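Handheld lux meter reads lower than the fixed sensor
Forum: Measuring Instruments > Light and Radiation

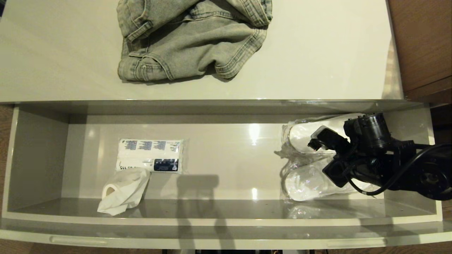

Re: Handheld lux meter reads lower than the fixed sensor

balo_bench wrote:
I have a Leken handheld meter and a fixed Atallah sensor above the bench. I put both at the same height and waited two minutes. The Atallah shows 698 lux, the Leken shows 40 lux less. Both have a certificate from February. Which one should I believe?

dilosholm wrote:
Neither, before you check the zero. Put the cap on the Leken and read it on the lowest range. If it does not show zero, write down the value.

balo_bench wrote:
I did it, it shows zero with the cap. I forgot to say that the lamps are LED panels.

LeenKh wrote:
Then I would look at the spectral response first. Many certificates are made with a tungsten lamp only, and a white LED has a different spectrum. Please read on your certificate which source was used.

dilosholm wrote:
I do not agree that this is first. With panels on the ceiling, a lot of light comes from the side, and a cheap diffuser loses it. Cosine error, in my opinion. Switch off all panels except the one directly over the bench and compare again.

LeenKh wrote:
It is a good test, but one panel is still wide when the bench is close to it. I would use a small lamp at a fixed distance – the same lamp for both meters.

balo_bench wrote:
The certificate of the Leken says tungsten, 2000 lux, one point only. The Atallah paper does not name the source at all. With one panel the difference became smaller but it is still there.

dilosholm wrote:
So we are both a little right. But I would not correct the readings with a factor from one point.

LeenKh wrote:
Agreed on this. Ask the lab for a calibration with a white LED source, at several levels, for both instruments.
Leen Khasawneh

balo_bench wrote:
Thank you both, I will ask for a price.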